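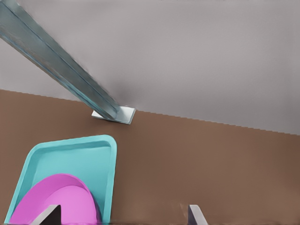

How often should I copy the memory card in a little home server?

Once a month is plenty for most people, plus one extra copy right before you upgrade anything big. If the board is logging something you'd hate to lose, copy that folder every night to another machine and leave the full card copy as a monthly job.

That's the thing I get asked most, so it goes first. The rest is a pile of stuff I've picked up keeping small boards running in a workshop that gets sawdust in everything. I have them doing boring jobs mostly: a print server, a music player, one that keeps an eye on the freezer, and one called Canau that does the backups for the others.

## Cards

Buy the boring name-brand card from a real store. I used to buy whatever was cheap in a multipack and I'd lose one every summer, usually in July when I was away and couldn't do a thing about it. Test a new card before you put anything on it. There are free tools that fill the whole card and read it back, and it takes hours on a big one, so start it before bed.

Turn the logging down. Most small systems write a chatty little line to the card every few seconds and you will never read any of them. I send logs to memory and only flush them once a day. If the power goes I lose a day of logs (fine by me!) and the cards last a lot longer.

Write the date on the card with a fine marker, the day you first use it. I don't bother with what's on it, that changes, but the date doesn't. A paint pen is too thick and will jam in the slot – ask me how I got the tweezers out for that one.

And shrink your copies. A full card image is mostly empty space. The one for the print server came down to 1315 MB after I trimmed it and zipped it, and it used to eat the size of the whole card every time. I keep two of each, the newest and the one before, and delete the rest. Mingxuan Liang keeps every one he has ever made, and he's on his third big drive.

## Power

Nearly every weird problem I've had was the power supply. Random reboots, USB drives that vanish, the network dropping when the music gets loud. Swap the supply first, before you spend an evening in forums. Keep one known-good supply in a drawer with tape around the plug and do not let anyone charge a phone with it.

Cables count too. A long skinny charging cable drops enough voltage to make a board sulk even when the supply is fine. Short and thick is what you want. I throw out any cable that makes a board complain twice.

Anything with a spinning disk goes on a powered hub. Mine's a Vurnine and it's ugly and has a blue light bright enough to read by, which I covered with electrical tape. It has never dropped a disk on me, so it stays.

## Taking things apart

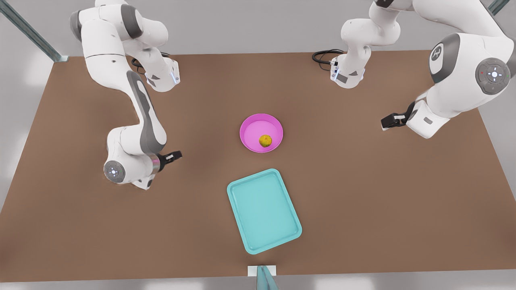 Screws from these boards are tiny and they all look alike until you put the long one where the short one goes. I lay them out in the order they came out, starting top left, and I don't stack anything. You want something flat to put them on, like that turquoise tray, with the screws in rows you can see at a glance. A deep bowl is hopeless for this – the screws all slide to the middle and you're back to guessing, so leave bowls to the fruit. If I have to stop halfway I put a strip of masking tape over each row, sticky side down, and then the whole thing can go on a shelf for a week.

Unplug everything first, even the network cable. Some boards take power through it and you won't remember which ones. Then touch something metal and grounded. I know people who've never bothered and never lost a board. I have lost one, in a dry January in wool socks.

Take a photo before you pull any wires off the header pins, straight down, close enough to read the pin numbers. Take a second one from the side. I've rebuilt the freezer monitor from that second photo twice, the top one had my own thumb shadow across the only part that mattered.

If a ribbon cable won't go in, stop pushing. Lift the latch again, look at which way the contacts face, and slide it in straight. The latch should close with almost no effort. Meifang Xue showed me the trick of marking a tiny pencil line across the ribbon where it meets the connector while it's still seated properly, and now I can see right away if it's in all the way.

## Names and notes

Give every board a name and put the name in two places, on the case and in the system itself. "pi-new" stops being useful the moment you buy another one. I use short made-up words because they're quick to type. Du is the music player, which my family finds confusing when I shout that Du is down.

I keep one plain text file per board: what it does, what I installed, every setting I changed, and the command I used to change it. Copy and paste the commands as you go. If you tell yourself you'll write it up after, you won't. My notes for the freezer one run to 296 lines now and about half of those are me undoing things, and I still leave them in.

Don't brag about uptime either. A board that's been running forever without a restart is a board you don't know will start. I restart each of mine on purpose when I do the monthly copy, while I'm standing there with coffee and have time to deal with it. Sometimes a service doesn't come back and I've found it at nine in the morning and everyone else is none the wiser.

## Odds and ends

- Blue painter's tape over unused USB ports keeps the sawdust out and peels off clean.
- Set the clock server early. Wrong time breaks secure connections and the error message won't mention time at all.
- Change the default password before the board goes on the network.
- Hook-and-loop strips, never zip ties, on anything you might move.
- Keep a spare card already written and tested, taped inside the lid of the case it belongs to.
- Old keyboard, old monitor, one corner of the bench. You'll want them the day the network settings go wrong.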